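Equipment planning meeting, Tuesday, 10:00

Present: Lovely Talavera (chair), Vivek Kushwaha, Honeylyn Macaraeg, Gerardo Sarmiento
Apologies: Precious Lumanlan

1. Last minutes
Agreed, with one fix: the Handura quote was for parts only, no labor.

2. Spare grippers
Vivek wants one spare gripper on the shelf for the two-arm cell. Lead time from Handura is 9 weeks. Honeylyn asked if we could wait until the new budget opens. Vivek said no — a broken finger now would stop hand tool work until summer. Price is $2,707 with the mounting kit. Approved. Vivek to order.

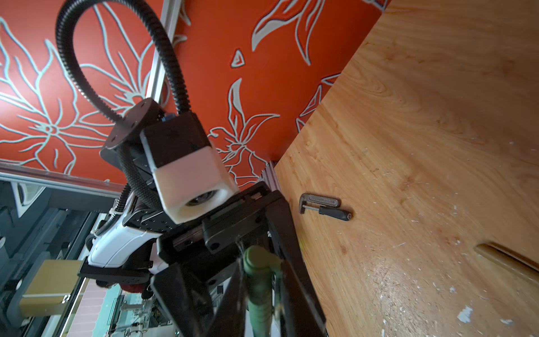
Item 2: gripper on the two-arm cell, with a green ribbed handle between the fingers.

3. Hand tools and storage
Gerardo asked for a fixed tool list so we stop buying one screwdriver at a time. He will price a set from Ratatlow, to include small screwdrivers, hex keys and wrenches. Limit of 12 pieces for the first order. Lovely asked that the baskets on the cell frame be part of the plan before anyone buys cabinets.

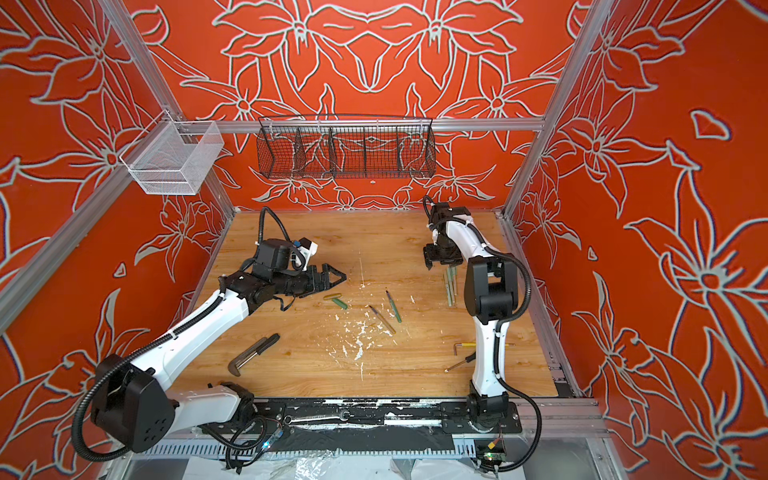
Item 3: two-arm cell with tools on the table and wire baskets on the left post and back rail.

Honeylyn raised the table top. It has white paint on it and so does the front rail. Gerardo to get a price for a replacement top and for cleaning the rail.

4. Second cell
Budget line stays at $2,000 for design work only. Böttcher has sent a frame drawing; Inis has not replied. Precious to chase Inis when she is back. No decision on arms until both are in.

5. Next meeting
Second week of March, same room. Gerardo to bring the tool list.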